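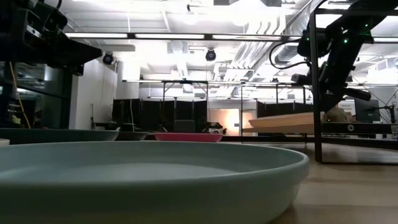 Two robot arms and a table of plates. The pink one is easy to spot.

How does a robot learn to pick up a plate?

You can pick up a plate without thinking about it. Your eyes find the edge, your fingers close on it, and your arm lifts. A robot arm has to be taught each of those steps.

A company called Brilteck sells a kit for teaching them. The kit is called Plodlow. It comes with 2 robot arms, a frame to bolt them to, and a computer program that runs on an ordinary desktop computer. Schools and science clubs can rent one for a month.

What is on the end of the arm?

The end of a robot arm is called a gripper. It does the job of your hand, but it is much simpler. Your hand has four fingers and a thumb, and your skin can feel if something is starting to slip. The Plodlow grippers squeeze and let go. They can also turn, the way your wrist does.

Why are plates hard?

A plate is wide and low. Most of it is too flat to pinch, so the gripper has to go for the rim. If it comes in too high, it closes on air. If it comes in too low, it bumps the table.

Shiny plates are harder. Light bounces off the glaze, and the robot's camera may see a bright streak where the edge should be. Color matters too. A pink plate stands out against a dark background, while a dark gray plate can be tricky to find. Plates that sit one behind another are tricky as well, because the camera can't see all of each one.

How does it practice?

First, a person moves the arms by remote control and shows them the job. This is called a demonstration. The program saves every movement. Plodlow needs 300 demonstrations before it tries a new job alone.

After that the robot practices. Christos Manolakis, who trains the arms at Brilteck, kept a count for one job, which was moving a plate from the table to a rack. The robot made 2523 tries. "The first Wednesday was mostly misses," he says. "I used plastic plates that day."

Why two arms?

Try lifting a big plate of spaghetti with one finger and thumb. It tips. With two hands you can hold both sides and keep it level. Two arms can do the same thing, but they must move at the same speed, and they must not hit each other. The program checks where both arms are 29 times every second.

Can it do the dishes at my house?

No. Plodlow is made for learning. It can't wash anything, and the arms should never get wet. An adult has to be there when it is switched on, and everyone keeps their hands off the table until the arms have stopped.

Words to know

Gripper: the part of a robot arm that holds things.
Demonstration: showing a robot how to do a job.
Rim: the outside edge of a plate or bowl.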